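August 21, 2019

Three hours at Doven tonight and I only meant to stay for one. Typical! The arm is back on its plate, the wrist camera is screwed on properly (no more tape, hooray) and I finally get a picture where the fingers are in view from below and don't wobble when the elbow moves.

First thing I did was take off the left finger, because it's been closing a hair before the right one since Sunday and shoving everything sideways. I blamed the servo. I blamed the Plollon board. I spent a good while swearing at the calibration file. Then Tudur leaned over with his tea and asked if the fastener was tight, and of course it wasn't. Quarter turn. I have 305 lines of code in there trying to make up for a loose fastener, and tomorrow I get to delete most of them, which I'm looking forward to more than I should.

The closing speed is down to 16 now. It used to be way higher and I thought slow would look sad, but it looks kind of careful, like somebody picking up an egg. I like it. The grip force is another story. I've got it at 129 for anything stiff and that's fine, but the foil trays are going to be a nightmare. Squeeze one and it stays squeezed. They also sit nested in the wicker basket, so getting hold of a single one means going in at the rim with one finger inside and one outside, and I haven't even written that move yet. Rhydian says start with the cans. Rhydian always says start with the cans. They lie on a slant in their rack and they're round and shiny, so I don't see what's so easy about them, but okay, cans.

Clear acrylic was a dumb choice for the display stand, I admit it. It looks great, like a real little shop, and the camera gets nothing but bright edges off it. The detector finds the Snickers fine, finds the cookies fine, and then has no opinion at all on where the shelf is. I may stick a strip of masking tape along each step and see if that helps. I don't want to go buy another stand when this one is so pretty.

Oh, and the big cream tray stays on the left for good. I wanted it in the middle, but the wrist has to fold up on itself to drop things there and it makes a noise I don't like. With the tray over on the left there's a nice long stretch of bare table to swing across. Travel time is 800 milliseconds longer. Who cares, I'm not running a restaurant.

Ate a sandwich standing up at the bench, got mustard on the power supply, wiped it off before Rhydian saw. Home late, hands smell like machine oil, very happy. I keep calling the arm Ostia out loud, by the way – started as a folder name and now Tudur does it too.

Table as I left it:

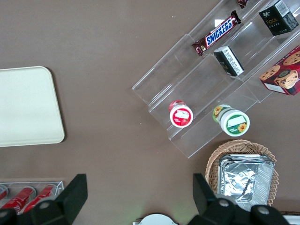
Thursday list

Delete the finger fudge code. Masking tape. Cans, fine.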